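Gulside Community Help > Computers and Repairs > Desktops

Refitting a hard drive in an old office tower, which order should I do things in?

Asked by Jailson Portela
October 30, 2019

I have an ex-office desktop that I bought in June from Vakinis, the refurbishers, for 65 pounds. It sat in the spare room until last week, when I took it to bits to clean it. The processor is out, the hard drive is out and I had the memory out as well. The dust in it was terrible.

The drive is a 1TB WD Blue, ordinary 3.5-inch size, and it sits in a blue plastic caddy that slides into a metal cage. No screws that I can find. When I tried to push it back in it went most of the way and then stopped. I didn't want to force it. The caddy seems to bend outwards a little at the sides when it stops.
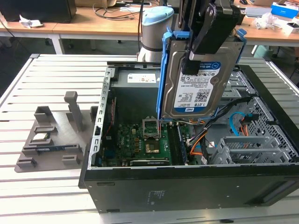 I have three questions.

1. Does the drive go in before or after the processor and memory? The cables are in the way whichever I do first.

2. There is an orange SATA cable and a light blue one. Does it matter which goes on the drive? I didn't write down how they were before, which was stupid of me.

3. Is it worth putting the old drive back at all? A shop in town quoted me 20 pounds for a small used SSD.

I don't play games on it. It is for letters, photographs and the household accounts. I have 400 photographs on the old drive and they are not copied anywhere else yet.

Answer 1 (marked as helpful)
Vilhjálmur Hafþórsson

Copy the photographs before you do anything else with that drive. If you have another working computer, a USB adapter for 3.5-inch drives will do it. Make sure you get one with its own mains plug, as these drives need more power than a USB socket gives. The cable-only type is meant for laptop drives.

On the order, I would leave the drive until last. Processor first, then the cooler, then memory, then drive. You want the most room for your hands while you are doing the processor, and a drive in the cage means two more cables across the case. Lay the tower flat on its side for all of it. Don't try to fit a processor with the case standing up.

On the caddy sticking, there are usually two reasons. Either the drive isn't seated properly in the caddy, so the pins on the inside of the plastic are not in the screw holes of the drive and the sides are pushed apart, or a cable has dropped behind the cage and the drive is coming up against it. Take the caddy out, bend the sides open gently, and check that all the pins are in their holes. Then look into the cage with a torch. It should slide home with light pressure and click.

Either SATA cable will work. The colours don't mean anything electrically. What can matter is which socket on the board the other end goes to. On office machines the sockets are often numbered from 0 or 1, and the startup drive is normally on the lowest number. If it says no boot device when you switch on, swap them over or change the order in the BIOS.

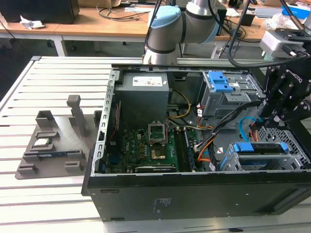

Keep the memory in matching pairs if you can. Boards of this age are often fussy about mixed modules, and a machine that won't start after a clean is nearly always memory that hasn't been pushed down far enough. With two modules side by side in their slots to the right of the processor socket, press each one at both ends and check that the clips have closed. Any spare module should be kept somewhere it can't get knocked, in a slotted holder or an anti-static bag. Don't stack them on top of each other.

Also, close the processor bracket only when the processor is in and sitting flat. The pins in those sockets bend very easily and they are a pain to straighten.

Answer 2
Coutinho

Get the SSD. I put one in a machine of the same sort and it starts in well under a minute now. Keep the old one for storage.

Answer 3
Gullunura

I agree with the first answer except for leaving the drive until last. In some cases the cooler overhangs and you can't get the power plug onto the drive once it is in. Try it with the cooler just resting in place before you screw anything down.

If you do buy the SSD you will need a bracket or some sticky pads, as it is smaller and won't fit the blue caddy. Mine has been stuck to the floor of the case for two years with no trouble.

You didn't mention thermal paste. If the processor has been out, clean the old paste off and put new on. A small tube is enough for several goes.

Comment from Jailson Portela

Thank you all. One of the pins on the caddy was not in its hole. It goes in now. I have ordered the adapter with the plug and some paste, and will do the photographs first. I'll decide about the SSD after that.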